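Tillgate two-arm prep station: a review after one season in a working kitchen

We run a catering kitchen in Surham that sends out lunches to offices and two schools. On a normal day that means 700 trays, and since the spring part of the sorting and setting out has been done by a Tillgate station. I manage the kitchen. I did not choose the machine, but I have worked beside it for long enough to say what it is like.

The package we bought has three parts: the arms with their hands, the control cabinet, and a planning program where you build a counter on the screen and try a job before it is run for real. Installation took longer than promised. The cabinet needed its own circuit and our electrician had to come back twice. Budget for that. The service plan is 3,000 a year on top of the purchase price, and you will want it for the first year at least.

Day to day, the arms are slow and steady. They take produce from one place to another, set things on boards and mats, and clear what does not belong. They do not peel or cut. A person with a full crate is faster for the first hour. By the fourth hour the difference is small, and after lunch the machine is ahead.

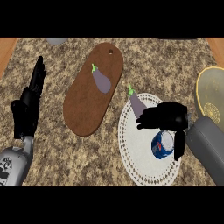 The planning program is the part I would buy again without thinking. It comes with a library of household and kitchen objects, and you can mix them however you like, so our trainers build awkward counters on purpose. An eggplant on a lace placemat with a soda can lying next to it is a good test, because a finger has to come down close to the can while the hand is over the vegetable. If a job goes wrong there, you change it at the desk and no food is wasted. The program lists 81 ready-made objects. We have added some of our own trays, and that was fiddly — each one took most of an afternoon.

Now the part the brochure leaves out. Before the station, sorting was a job for two people per shift. It is now a job for one, who loads crates, watches, and steps in. No one was let go here, but one post was left empty when its holder moved away, and the staff noticed. Paula Manole has sorted vegetables in this kitchen longer than anyone. Her wrists are better than they were last year. She also says the shift is lonelier, and that she used to learn the news of the whole building over the crates. I don't have a fix for that. We moved her break to match the bakers', which helped some.

Raluca Căpraru went the other way. She started on dishes and now builds most of our jobs in the program. Her pay went up, after I asked for it in writing. If you buy one of these, settle the pay question before delivery. The new work is skilled work and should be paid that way from the start.

Stops are a nuisance. I logged 121 in December, most of them cleared by pressing resume. The stop tone is loud and can't be turned down below the middle setting. In a tiled room it gets on everyone's nerves.

We also looked at the Multiswood bench, which is cheaper and has a single arm. It would suit a smaller kitchen. The planning software on the demo unit was thin, and for us that decided it.

Good: steady work, the planning program, less strain on hands and wrists.
Bad: the stop tone, slow setup of your own objects, cost of service.

I would recommend it to a kitchen our size, provided someone on the staff wants to learn the program and is given paid hours to do it. We set aside four hours a week and could use six.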